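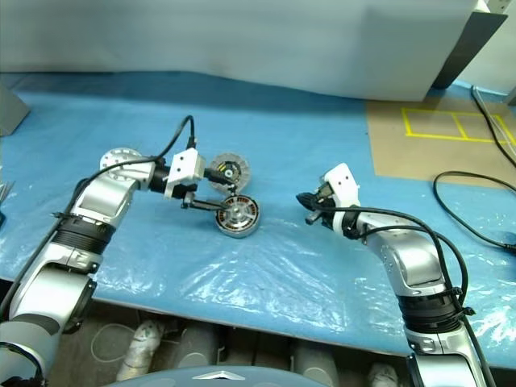
Two motor parts on a blue-covered table

Ceiling fan hums at night, worth fixing or time to replace?
Home & Household > Fans and Cooling

porchlight71

Hi everyone, long-time reader and first-time poster, so please be gentle with me! We have a ceiling fan in our bedroom that came with the house (the label inside the canopy says Monia, and I can't find a thing about it online). It has three speeds. On high it's fine, or maybe the air is just loud enough to cover it up. On medium there's a low hum, and on low the hum is so bad that my husband has moved to the couch twice this month.

It doesn't wobble, and I've dusted the blades, tightened every screw I could reach from the stepladder, and taken the glass shade off to see if it was rattling. No change. The only thing that's different from last summer is that we put in a dimmer for the bedroom light back in February, and I think the fan might be on the same switch? My neighbor says the motor is worn out and I should get a new one. The one I like at Takwood is $276 before anybody comes out to hang it, so I'd love to hear from you before I spend the money. Thank you so much in advance, and sorry for the novel.

takwood_tinkerer

Welcome! Please don't buy anything yet, because you may have solved this yourself in your second paragraph. A regular light dimmer should never be controlling a fan motor. Dimmers chop up the power in a way that bulbs don't mind and fan motors hate, and the usual complaint is exactly what you've got - a hum that gets worse as you turn it down. It can also make the motor run hot, so I'd leave the fan off until you know.

There's an easy way to get a hint. Does the fan slow down when you turn the dimmer, or does it go dead when you switch the dimmer off? If so, they're on the same circuit through that switch and it needs to come out. You can put a plain on/off switch back in and use the pull chain for the speed, or you can buy a proper fan speed control that's rated for your fan. If you want to keep dimming the light, you'll need separate wiring for it or a control made to handle both.

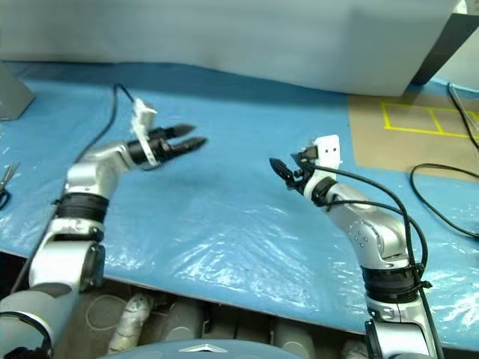 I went through nearly the same thing in our den, by the way. I spent a whole Sunday taking the blades off and putting them back on in a different order, and I was so proud of myself, and the hum was still there when I sat down to supper. It was the wall control all along. Mine was a cheap one and I swapped it for a better one, and now the loudest thing in that room is the dog.

If you aren't comfortable with wiring, please call an electrician. If you do it yourself, turn the breaker off and check with a tester before you touch anything, even if the light is out.

skarnus_nightowl

could be bearings. mine did that and I just got a new fan, sleep great now

porchlight71

Oh my goodness, thank you both! I went and tried it and yes, the fan slows right down with the dimmer. I feel a little silly, but also very relieved. I've turned it off and we have a box fan in the window for now. Our electrician from Nwachukwu Electric is coming out to put a regular switch back in, and she told me on the phone she sees this one a lot.

One more thing if anyone is still reading - will it have hurt the motor, running like that since February? We only really used it on the warm nights.

takwood_tinkerer

Probably not, if it was only now and then. Once the new switch is in, run it on low for an hour while you're in the room and listen. A faint hum on an older fan is pretty normal. If you hear grinding or smell anything hot, shut it off and go ahead and get the new one. Let us know how it goes!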